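Intro to Automation, Section 2
Notes from the Skalevent open day, 6/11/19
(typed up fast, fix later)

Went over with the whole section, bus was late so we missed the welcome talk. Guide for our group was Danish Sethi from the handling group. Slides not posted yet. What follows is from my notebook plus the handout sheet, use both for the write-up.

1. What they do there

Fish handling mostly. Whole fish, not fillets. Customer is Prelbridge, wants a arm that can load and unload plates for inspection before packing. Same arm as the one in the hallway display but different fingers.

Old line (Fagundes, the one running since before Danish started) uses suction. Fine on boxes. Bad on whole fish, skin is slick and curved so the cup leaks. So: two-finger parallel gripper, flat pads, wide opening.

2. Sim first, then hardware

They run every task in simulation before the real arm touches anything. Package is called Gralten, in-house. Demo was on the big screen.

Numbers Danish gave, write these down:
- 2431 simulated tries in the set they showed us
- 40 starting positions, mixed up at random
- nearly 900 of the tries thrown out later, mostly physics glitches (fish through the plate etc)

Somebody asked why throw out failures. They don't. A failed grasp stays in, a glitch goes. Diffrent thing. A failed grasp tells you something about the controller, a glitch only tells you about the physics engine. THIS WILL COME UP AGAIN.

3. Plate or fish?

Main argument of the afternoon. Two ways to do the move:

Grip the plate. Rigid, round, known size. Easy contact model. But fish can slide if you tilt or stop too hard, so acceleration limit goes down and cycle gets slow.

Grip the fish. Faster in theory. But the body bends, fins stick out past the rim, and a real one weighs different every time. In sim the fish is one rigid mesh, so it never sags in the fingers. Big gap between sim and real right there. Danish said so himself, they know.

They're going with plate for now. Fish grip is next year maybe.

4. Approach step

Order on the handout:
open wide
come in level
stop with plate between fingers
check both sides clear
close slow until force threshold
lift straight up

Note the check comes BEFORE close. Half of us had that wrong on the last worksheet. If one finger touches early it pushes the plate sideways and the other finger never gets its share of the load. Centering error, see October notes.

Also the walls. Working inside a box means the arm can't come in from the side, so approach angle is limited. Collision shapes in the sim are made a bit bigger than the drawn ones for safety.

5. Looks vs physics

Good point I almost missed. The texture on a model has nothing to do with how it behaves. Seams in the texture, flat lighting, none of it changes the contact. But it DOES matter if you train off camera images, becuase then the network learns the look too. They vary lighting and colors for that reason. Ask in class how much variation is enough, Danish didn't really answer.

6. For next week

One page. Pick plate grip or fish grip and defend it. Use at least one number from part 2. Say what you would measure on the real arm to check the sim. Don't just copy the handout order.

Sim view, open fingers either side of the plate, step 3 of the approach: 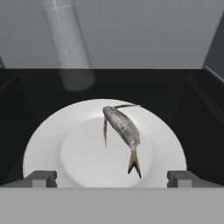 Nivaldo Honorato: I'd add friction to part 3. We went with plate grip in our group too, but a wet plate rim is slippery and your notes only talk about the fish sliding. If the pads slip on the rim the slow stop doesn't save you. Put pad friction on the list of things to measure on the real arm.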